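The Corner

Telma Salinas had cleaned the bathroom at 39 Drolten for six years, and in six years she had never once seen the tenant in it. She knew Habibur Jayawardena the way an archaeologist knows a king, by what he left around the toilet.

In August he left a note instead. "Please do behind," it said, and under that, in smaller letters, "my mother is coming."

Telma read it twice. Behind was extra. Behind was 24 dollars on the Grondcombe price sheet, between ovens and pets, and she had sold it to exactly one other customer, a widower who was thinking of remarrying.

She got down on her knees with the narrow brush. It was a different country back there. The bowl swelled out toward the wall like an uncle at a wedding, and past it the room drew itself into a corner where no guest had ever looked and every mother would.

"How bad?" asked Ekaette, on speaker from the edge of the sink.

"I've seen worse."

"You say that about everything."

"I've seen a lot of everything."

She worked for 51 minutes and charged for it. On the back of his note she wrote, "Behind is done. Tell her to look." Then she thought about Mrs. Jayawardena, whom she had never met, lowering herself to the floor in her good travel coat, and she went back in and did the seam under the bowl again.

The following week there was a new note on the sink. It was in a different hand, upright and severe.

"Adequate," it said. There was a ten-dollar bill folded inside.

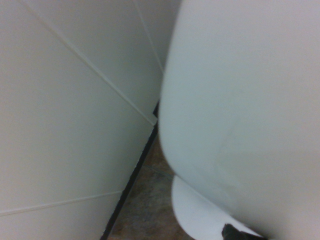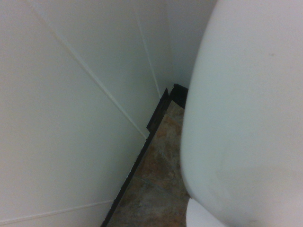
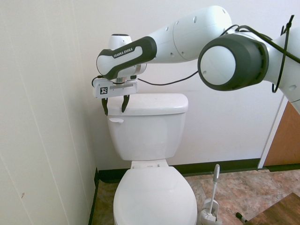

Behind, and the toilet it is behind.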